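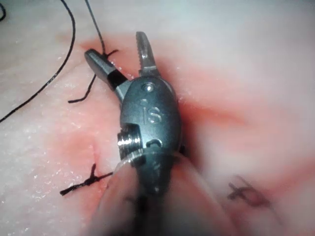

The tip of a surgical robot's tool, with its jaws open, over a practice pad. The black knots are stitches.

How Does a Robot Learn to Sew?

By Man-sik Bang
18 Sep 2021

Have you ever needed stitches? A doctor uses a curved needle and a piece of thread to hold the two sides of a cut together while your skin heals. It takes years for a person to get good at it.

Some doctors now do operations with the help of a robot. The doctor sits at a set of controls and moves two handles. The robot's arms copy those movements with very small tools. When the doctor squeezes a handle, the jaws on the tool close. When the doctor lets go, they open.

At the Clellora lab in Vandomden, people are asking a new question. Could the robot learn to do a few stitches by itself, with a doctor watching?

Showing, not telling

You could try to write down every step of tying a knot. Go on, try it with your shoelace. Which finger moves first? How far? How hard do you pull? Most people give up after a few lines, even though they tie their shoes every day.

Sewing up a cut is even harder to put into words. The thread bends a different way each time. The pad moves a little when you touch it.

So the Clellora team does something else. They show the robot what to do, over and over, and a computer saves each try. One saved try is called a demonstration. A big pile of them is called a data set.

What gets saved?

Each demonstration has two main parts.

The first part is video. A small camera near the tool looks along it toward the tip, so the computer gets a close view of the jaws, the thread and the pad. Things very near the camera look big and blurry. If you hold your finger right in front of your eye, you will see the same thing.

The second part is movement. The computer writes down where each joint of the robot is, many times every second. A joint is a place where something bends or turns, like your elbow. The jaws at the tip swing on a tiny pin, a bit like a pair of scissors.

The video and the movement have to match up in time. If the video says the jaws are open, the numbers should say so too.

A day at the lab

The stitching is done on a practice pad. Nobody is being operated on. Students who are learning to be surgeons use pads too.

The person at the controls picks up the needle, pushes it through one side of the cut and pulls it out of the other side. Then comes the knot. After that the thread is trimmed, which leaves short ends called tails. Look at the knots in the picture and you can find some.

A full set at Clellora is 40 stitches. It is slow work, and the person at the controls takes a break after every 4. Tired hands make different movements from rested ones.

Between stitches, a helper types a short note. It might say "good knot" or "thread slipped." The team has a name for the program that stores the notes and the videos. They call it Killero.

Are mistakes thrown away?

Some are. If the camera stops working halfway through, that try is no use to anyone.

Other mistakes are kept. Suppose the jaws miss the thread, and the person backs up and grabs it on the second try. That is a useful thing for a robot to see – it shows how to fix a problem. A robot that has only seen perfect stitches may get stuck the first time something goes wrong.

The team also changes things on purpose. They turn the pad a little or move the lights. Then the robot can't just memorize one spot.

What happens next?

The demonstrations go into a learning program called Baptiste. It looks at a moment of video and guesses which way the tool should move. Then it checks its guess against what the person did. At first the guesses are poor. The program changes itself a tiny bit after each round and guesses again.

In June the team let Baptiste move the robot for the first time. It was asked only to pick up a loose thread. A person kept one hand on the stop button the whole time. Tying a knot will come later, and it will need many more demonstrations.

Try it yourself

You need a shoelace, a shoe and 2 people. One person is the robot and may only do exactly what they are told. The other person explains how to tie a bow, without pointing or touching. Now swap places, but this time show the robot with a second shoelace. Which way was easier?

Words to know

Data set: a collection of examples that a computer learns from.
Demonstration: one saved example of a person doing a job.
Joint: a place where a robot or a body bends or turns.
Suture (SOO-cher): a stitch used by a doctor, or the thread it is made with.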